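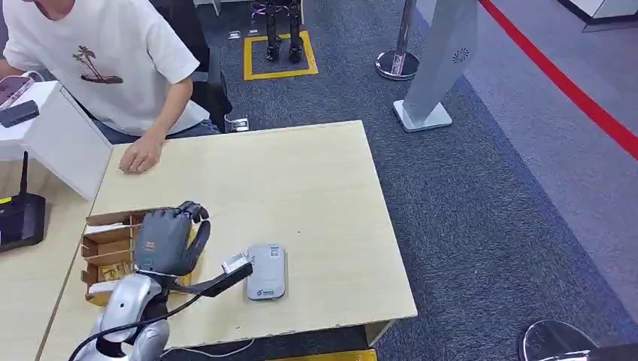

Page 3 of 11

I finally finished the accordion book I started in May. It has been sitting in a drawer with the covers glued and nothing inside, and on Saturday I decided it was either going in the mail or in the recycling.

The book is for Ama Akpalu, who runs the paper swap I joined last year. The theme this round was "letters you never sent." I had a stack of old airmail envelopes and used the striped edges as borders. The rest is plain cream cardstock, scored and folded by hand. I don't own a scoring board. I use a ruler and an empty ballpoint pen, and it works fine as long as you go slowly on the second pass.

I had trouble with the glue. I started with the Gakeo stick I use for cards, and the pages lifted at the corners overnight. I peeled off what I could and switched to Tutico double-sided tape, the narrow one. It costs more, but the folds lie flat now. Two of the pages have a faint mark where the first glue was. I put a strip of envelope over one and left the other.

For the covers I used the dark blue book cloth from Teralar. It frays if you cut it with scissors, so use a fresh blade. I cut mine with scissors.

Theophilus Dogbe asked in the comments last time how long the paper strip should be. Mine came to 335 millimeters per sheet, and I joined the sheets with a small tab at each end. Make the tab on the same side every time. I got one backward and had to take the whole middle section apart.

The closure is a ribbon. I wanted a button and string, but the only buttons I had were too thick and the book wouldn't fit in a regular envelope with one on it.

It goes out this week. After that I want to sort the scrap box, which is full again, and start on birthday cards for the summer. I have four due before the end of next month and one of them is for my aunt, who keeps them all. If anyone has a simple pop-up pattern that folds down to standard card size, leave me a link.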